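This site uses cookies to remember your settings and count visits. Accept | Manage preferences

Community Help > Visits and Open Days

What should a visiting group expect at the Kokik robot demonstration?

Posted in March by Emel

Our adult education center has been offered places at the Kokik open day on Thursday. The invitation states that each session lasts 90 minutes and that robots will be shown performing household tasks. I am required to submit a short visit plan in advance. I would appreciate information on what is shown, and on whether visitors may approach the equipment.

Nazar Zinchenko

I coordinated a visit for our institute and can offer the following. The demonstration takes place in a furnished room, and the tasks are ordinary ones. Visitors are asked to remain behind the line of chairs while the arms are powered. A member of staff explains each task before it begins, and a screen relays the view from the gripper.

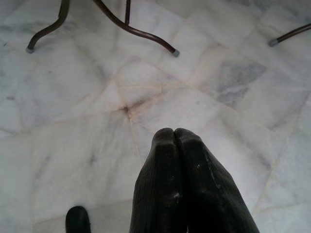

Gripper fingers over the marble floor, with furniture legs beyond.

Groups should allow time for the introductory talk, which covers safety and the emergency stop. Our group of 37 was divided into two sessions, and I would recommend the same arrangement for any party of that size. The portion dealing with kitchenware received the most attention. Both arms work at one table, and visitors were invited to submit written requests for the order of tasks. 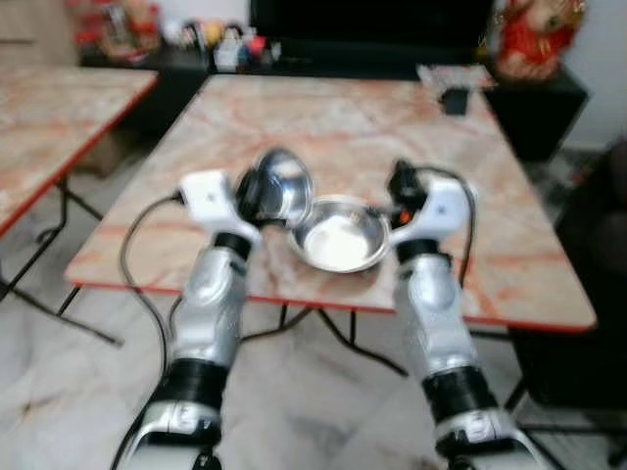
Requests must be handed in before the talk ends. Staff declined those received later, and several of our participants were disappointed. Please also note that bags are to be left at the entrance and that the room has limited seating.

Karpenko

The above is correct as far as I know. Parking is in the rear lot, and the fee was 200 for a bus. Arrive early.

Plerer

I have not attended, but I believe registration is required. You may wish to contact the organizers.

Related items
Booking a group visit: forms and deadlines
Are open days suitable for younger students?
Visit plan template (325 views)
Wheelchair access at demonstration rooms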